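Skostham Drive Service Cell: Set-up and Recovery Guide

Section 7. Drive Caddy Removal Faults

7.1 Scope

This section covers faults raised while the gripper is removing or refitting a hard disk drive in a plastic caddy. It applies to cells running the Nullgate controller. For faults raised while the arm is moving between stations, see Section 6.

Only persons who have completed the lockout procedure in Section 2 may reach into the cell.

CAUTION: A stopped arm can still hold force against the caddy. Do not pull on the drive, the caddy or the fingers until step 4 of 7.3 is complete.

7.2 Fault codes

C-11 Finger contact before expected position
C-12 Release clip not found
C-14 Pull force limit reached
C-15 Caddy lost during pull

C-14 is the most common of the four. The default pull limit is 100 N. If the limit is reached, the arm stops in place and the fingers stay closed at their last position. C-11 is usually caused by a chassis that has moved since the station was taught.

Approach the caddy from below, with the narrow finger leading and the fingertips clear of the circuit board strip beside the bay. Contact with the strip or with the gray plastic clips next to it is treated as a collision even if no code is raised. 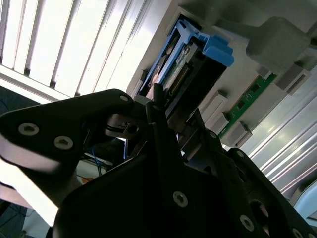

Page last changed: November 20, 2025

7.3 Recovery from C-14

1. Press the stop button on the pendant. Do not clear the fault yet.

2. Write down the code and the pull force shown on the status page. Both values are erased on reset.

3. Select Manual, then Hand Guide. Set the speed limit to its lowest value.

4. Select Relax Grip. The fingers open in small steps until the force reading falls below 5 N. If the reading does not fall, go to 7.5.

5. Back the arm away along the approach line. Do not rotate the wrist while a fingertip is inside the bay.

6. Lock out the cell as described in Section 2.

7. Inspect the caddy rail and the release clip. Replace the caddy if either is cracked or whitened at a bend.

8. Check that the drive is seated squarely. A drive that has been pulled with its clip still engaged may sit at an angle and load the connector on one side.

NOTE: Do not raise the pull limit to get past a C-14. The setting accepts values up to 238 N, but that range is reserved for metal trays.

7.4 Checking the approach

Carry out this check after every C-11 or C-14, and after any change of chassis model. Remove the lockout first, and keep all persons outside the cell while the arm is powered.

1. Load the station program and select Single Step.

2. Step the arm to the pre-contact point. The fingertips should converge next to the lower edge of the drive and its caddy without touching the ribbed metal wall of the case.

3. Compare the wrist camera view with the reference view stored for the station. If the caddy is out of position in the view, teach the station again before going on.

4. Confirm that cables on the floor beside the case are outside the travel area of the arm. Reroute any that are inside it.

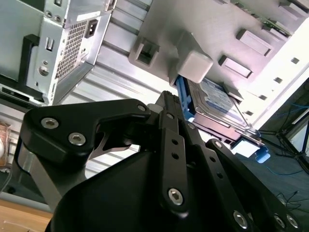 5. Step to the contact point. The force reading should stay under 10 N.

6. Return to the pre-contact point and repeat step 5 twice. If the three readings differ by more than 3 N, check the chassis clamps.

7. Select Save Check. The controller stores the result with the station program.

7.5 Grip does not relax

If Relax Grip has no effect, the finger drive may be jammed or its brake may have failed to release.

1. Lock out the cell.

2. Support the gripper by hand from below. It can drop a short distance as the load comes off.

3. Turn the manual release on the gripper body counterclockwise until the fingers move freely.

4. Free the caddy and move the gripper clear of the bay.

5. Tag the gripper out of service. Do not use it again until the brake test in Section 9 has been passed.

7.6 Inspection interval

Inspect the fingertips and link screws every 500 cycles. Replace the fingertip set at 1,000 cycles, or sooner if a tip is bent or chipped. Order replacements by the part number in the Urkamport parts list, Appendix B.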